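# Chapter 6: Textiles in the Home

Most people spend about a third of their lives in contact with bedding, yet few could say what their sheets are made of. Fabric is bought by color, by price and by feel, usually in that order. This chapter looks at household textiles from the other direction. It starts with the fiber, moves on to yarn and weave, and ends with the finished article and its care.

Chapter 2 dealt with clothing. Many of the same terms return here, but the demands are different. A shirt is worn for a day and washed. A fitted sheet stays in place for a week or more, is pulled tight at the corners, and takes the full weight of the sleeper. A comforter carries almost no load but has to hold its filling evenly.

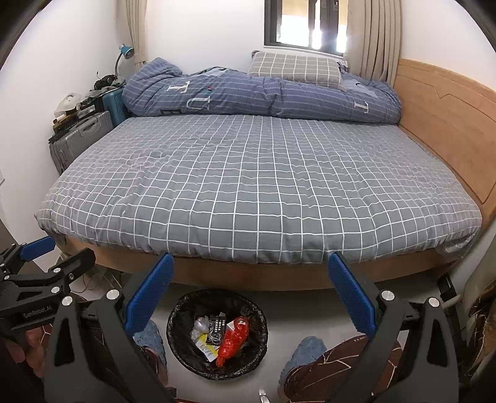
**Figure 6.1** Bedding with grid patterns at different scales: fitted sheet, comforter and pillow.

Pattern can be put into cloth in two main ways. In a *yarn-dyed* fabric, the threads are colored before weaving, and the pattern is formed on the loom. In a *printed* fabric, the color is applied to cloth that has already been woven. The simplest test is to turn a corner over. A yarn-dyed check is usually as clear on the back as on the front, while a print is often paler on the back. Heavy inks may show through thin cloth, so the test should be made in good light.

Checks and grids also show how a fabric behaves under tension. Where the cloth is stretched, straight lines bow outward. Designers at the Hunow mill use a plain grid for this purpose when they try out a new sheet, and the Skameck exercise at the end of the chapter follows the same method.
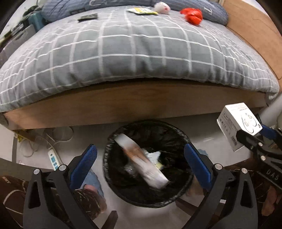
Weight is the second property to consider. It is given in ounces per square yard and should not be confused with thread count, the number of threads in one square inch. A loosely woven cloth of thick yarn may be heavy and still have a low count.

## Key terms

- **Warp:** the lengthwise threads held on the loom
- **Weft:** the threads passed across the warp
- **Hand:** the feel of a fabric when touched
- **Ticking:** a dense cloth used to cover mattresses and pillows

## Before you read

Choose one sheet or pillowcase at home and copy the fiber content from its label. Keep your notes for Section 6.2, where they will be compared with the Azar and Imico samples.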